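Purico Counter 2
Contactless and chip card reader for shops, food counters and market stalls

Purico Counter 2 takes contactless cards, chip cards and phone or watch payments. It sits on the counter in a weighted base and lifts out when you need to carry it to a table or a car window. It connects over Wi-Fi or a network cable and works with the Purico Till app on a tablet, or by itself with the amount keyed in on the reader.

What it takes

Contactless credit and debit cards
Chip and PIN, chip and signature
Phone and watch wallets
Purico gift cards, plastic or on a phone
QR payments shown on the reader screen (must be turned on in your account)

Magnetic stripe is not supported. If you still see a lot of stripe-only cards, such as older gift cards from another program, look at the Purico Counter S, which has a side swipe slot.

In the box

Reader
Weighted base with cable channel
Power supply and cable
Network cable
Two adhesive pads for fixing the base to a counter
Quick start card

The carry strap, the pole mount and the spare battery are sold separately. The pole mount from the first Counter does not fit. The screw holes are in a different place.

Battery and power

The battery lasts a full working day for most shops. In testing at our Citevport office we got 400 contactless sales from one charge with the screen at medium brightness and Wi-Fi on. Chip sales use a little more power, and receipts sent by text or email make no real difference. The reader charges whenever it is in the base. From empty, allow a couple of hours.

If the reader will be off for more than a few weeks, charge it to half and hold the power button until the screen goes dark. A reader that has sat flat for a whole season may need to stay in the base overnight before it will start.

Connection

Wi-Fi works on both common bands. Guest networks that ask you to accept terms on a web page will not work, so ask the building for a plain network name and password. The network socket is on the base, and the reader switches back to Wi-Fi by itself when you lift it out.

There is no SIM slot. For outdoor events most customers share a connection from a phone. A shared connection is fine for card sales but slow for software updates, so do those before you leave.

Selling without a connection

When the network drops, the reader can keep taking contactless and chip cards and store the sales until it is back online. Offline mode is off when the reader arrives. You turn it on in the account settings, where you also choose the most you are willing to take on one sale and in total. The highest total you can set is $4,000.

Stored sales must be sent within 24 hours. If a card is declined when the sale is finally sent, the loss is yours. Gift cards and QR payments need a live connection and will be refused in offline mode.

Setting up

1. Put the base where customers can reach it without leaning over the register. Keep it a hand's width from anything metal.
2. Run the power cable through the channel under the base and plug it in.
3. Set the reader in the base and wait for the start screen.
4. Choose a language and a network.
5. Sign in with the code shown in your Purico account under Devices.
6. Let the first update finish. Don't lift the reader out during this step.
7. Run a one dollar sale on your own card and refund it.

If you use the Till app, open it on the tablet after step 5 and pick the reader from the list. The name on the list matches the name on the start screen. With several readers in one shop, rename them by counter. Two readers both called "Front" is the most common call our support desk gets from new shops.

Receipts

Receipts go out by text or email from the reader screen. The customer types the number or address once, and the reader offers it again the next time the same card is used. To turn that off, go to Settings, Receipts, Remember Contact. For paper receipts you need a separate printer. The Bashir 80 and the Bashir 80 Wide both work over Wi-Fi or cable. Printers that connect only by Bluetooth do not.

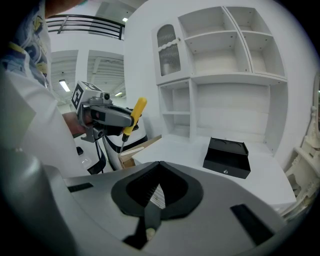
Tips can be asked for on screen before the card is tapped. You can show three percentages, three fixed amounts, or a blank field, and you can set a sale amount under which the question is skipped. Coffee counters usually skip it on anything under a few dollars. Tips show in the daily report by employee if each person signs in with their own PIN.

Refunds

Open the sale in the Till app or on the reader under History, choose Refund, and enter the full amount or part of it. The card does not need to be there. Sales stay in History for 14 days on the reader and stay in your account after that. A sale made offline can't be refunded until it has been sent.

Cleaning

Wipe the screen and keys with a soft cloth and a screen-safe alcohol wipe. Do not spray anything onto the reader or into the chip slot. If chip cards start failing and contactless still works, run a card-reader cleaning card through the slot twice. They come in packs and are listed under Accessories.

Customer comment

"We have one at each register and one spare in the back office. The first Counter used to drop off the Wi-Fi when somebody carried it out to the patio. This one stays on as far as the gate. I would like a louder beep." Somtochukwu Oyelaran, Cludosstead Farm Shop

The beep can be raised in Settings, Sound as of the August software update. Level 5 is the new top setting.

Warranty and returns

Purico Counter 2 has a two-year warranty that covers the reader, the base and the power supply. The battery is covered for one year. Drops and liquid damage are not covered. Unused readers can be returned within 30 days for a full refund. Remove the reader from your account before you send it back, or the refund will be held up while we do it for you.

A replacement under warranty ships on the next business day if you report the fault by noon. You keep the old base and swap only the reader unless support asks for both. The return label is in the box with the replacement.

Questions we get

Can two people share one reader?
Yes. Each signs in with a PIN. Switching takes one tap on the name at the top of the screen.

Does it work with my old tablet?
The Till app lists the tablets it supports on its download page. If the app installs, the reader will pair.

Can I use it without a Purico account?
No. The reader is locked to Purico payment processing.

How long until the money reaches my bank?
That depends on your payment plan and not on the reader. See Payouts in your account.

Can I keep my first Counter as a backup?
Yes. Both models can be signed in to the same shop, and reports put their sales together.

Page updated 13/04/2026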